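Household Materials, Evening Course
Handout 7: Living with colour

Welcome back, everyone, and thank you for squeezing into the smaller room at Proltetby. This week we leave glass behind and turn to colour in everyday goods, a subject I could happily talk about until the tea goes cold (and last time I did!).

Remember that a dye dissolves into its material, while a pigment sits in it as very fine grains. That one difference explains a good deal of what you see in your own cupboards.

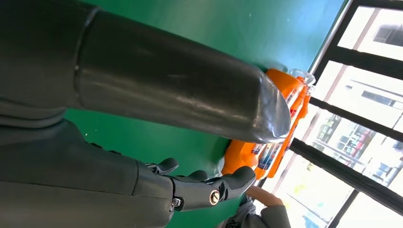

Fig. 1. Orange at close range, beside dark grey.

Orange is a lovely colour to begin with, as it changes so much with the light. Try it at home with the Drusine sample cards: hold one up to a window, then lay it flat on a dark cloth, and write down what you notice each time. Do take your time over it.
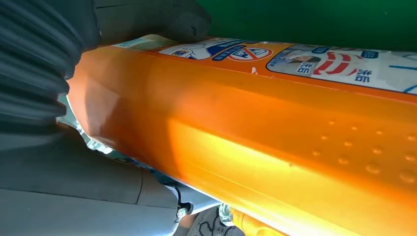
Fig. 2. Translucent orange plastic, amber in the shade and almost yellow where the light comes through.

For next time, please read chapter 11 of the course book, though you may skip the tables, and bring 2 coloured things from your kitchen. Doors open at 7 as usual.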